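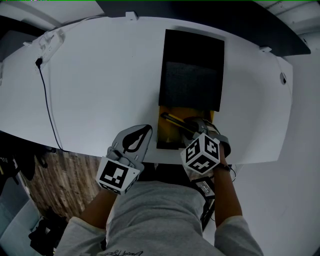 Dumisani Botha wants to know why we still check the cables before every session when the grippers passed the day before. Fair question, and the answer is in item 4!

Hand Demonstration Station, Pre-Session Inspection
Site: Kinsella, bench 2
Date: 29 Jul 2022
Checked by: Ntombi Mnguni
Task set: pen pick and place, tray and yellow item

1. Table wiped, nothing on it that the task doesn't call for. OK.
Comment: Power strip stays at the far rim. Keep it there, please, it's the best spot we've had so far.

2. Marker cubes tight on both grippers, faces clean. OK after cleaning.
Comment: Left cube had a thumbprint across one code. Wiped it and tracking came straight back (very satisfying to watch). Don't use the solvent wipes, they dull the print.

3. Fingers open and close fully, pads seated. OK.
Comment: Did 80 open-close cycles on each side. Right one is lovely and smooth now. Left one clicks a little near full close. Not a fail, but listen for it.

4. Cables: no nicks, no tight bends, slack enough for a full reach. FIX NEEDED.
Comment: Yesterday's pass was good for yesterday. The lead that hangs over the front of the table is easy to catch with a knee, so it needs a clip before anyone demonstrates standing up. Wrist strap goes on snug but you should be able to slide a finger under it.

5. Sleeves pushed up, no loose cuffs or bracelets. OK.

6. Floor clear where the demonstrator stands. REPEAT ITEM.
Comment: Bags go on the hooks, everybody. Same note as in March.

7. Recording starts and stops from the Skustia panel. OK.
Comment: Test take saved first time, 94 seconds long.

8. Breaks. OK.
Comment: Swap demonstrators after 51 takes, even if you're on a roll. I know it's hard to stop when the grasps are going well! Tired wrists make sloppy demos and the robot will learn those too.

Running total for this task: 366 good takes. Such a nice set, lots of different pen angles in there.

Open: cable clip (Dumisani, before the next session), left gripper click (Ntombi to recheck).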